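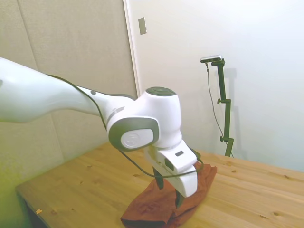

Kibet Rweyemamu wrote in to say that folding cleaning cloths is time stolen from better things, and that a rag stuffed in a drawer wipes a counter every bit as well as one squared off like a hotel napkin.

I have thought about Kibet's letter all week, usually with a cloth in my hands, and he is right about the counter. It doesn't care. But I fold mine anyway, in half and in half again, and I'd like to put in a kind word for the habit before it goes the way of the ironed pillowcase.

My aunt in Prundville kept around 20 cloths in one shallow drawer, and she could put her hand on the soft one for glasses without looking. Mine are nowhere near so orderly, I'll admit!

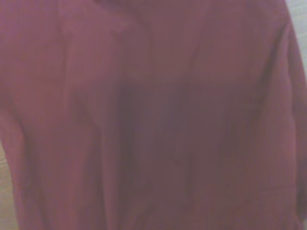

Still, a cloth that has been shaken out and smoothed over gets looked at, and that's when I notice the thin patch, or the hem starting to go, while there's time to mend it. It takes me 11 minutes on laundry day, with the radio on and the coffee still warm, and I can't say I've ever wanted them back.

Elsa Blomqvist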